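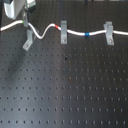 How fit do you have to be for a hut-to-hut walking vacation?

Fit enough to walk for most of a day with a light pack, stop for lunch, and still want to get up the next morning.

Home Destinations Walking Rail Food Newsletter

Slow Travel / Small Group Trips

26 October 2019
By the Abeysekara Travel team

The woman who runs Gutell Walks laughs when I ask about fitness, as it's the first thing every caller wants to know. She has led the Leselov trail herself more times than she can remember, and she still gets excited talking about the breakfasts.

"The bread comes up from the valley before anyone's awake," she says. "You smell it on the stairs. People who swore they never eat in the morning are on their third slice!"

The trail runs for 60 kilometers, from the railroad station at Zukau up through beech woods and over a pass at 1,014 meters, then down to the lake. Her groups take five days over it and never go above 15 walkers.

"We tried a bigger group once, in our first April, and dinner took until ten at night. The huts are small. The kitchens are tiny." 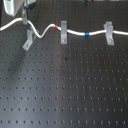

Do you have to carry everything yourself?

Your main bag goes ahead by van each morning, so you only need water, a rain jacket and whatever you like to snack on.

The van can't reach the hut below the pass, though, and for that one night she asks people to pack a toothbrush and a dry shirt. "Everyone grumbles a little and then it's their favorite night. There's a stove, there's plum cake, and the stars are ridiculous."

I wondered about the weather.
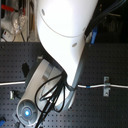 She has walked the pass in sleet and in shirtsleeves, sometimes within the same week, and she keeps a lower route through the woods for bad days. It adds an hour and passes a very good cheese dairy (I took it, and I'd take it again in sunshine).

"Go for the company as much as the views," she says. "Plenty of people come on their own. By the second lunch they're trading sandwiches."

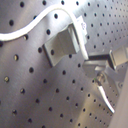
Threaded holes in a metal surface, with a band of light across it.

Next season's trips start from Zukau as soon as the huts open. "Bring shoes you've already worn," she adds. "Please. New boots break my heart."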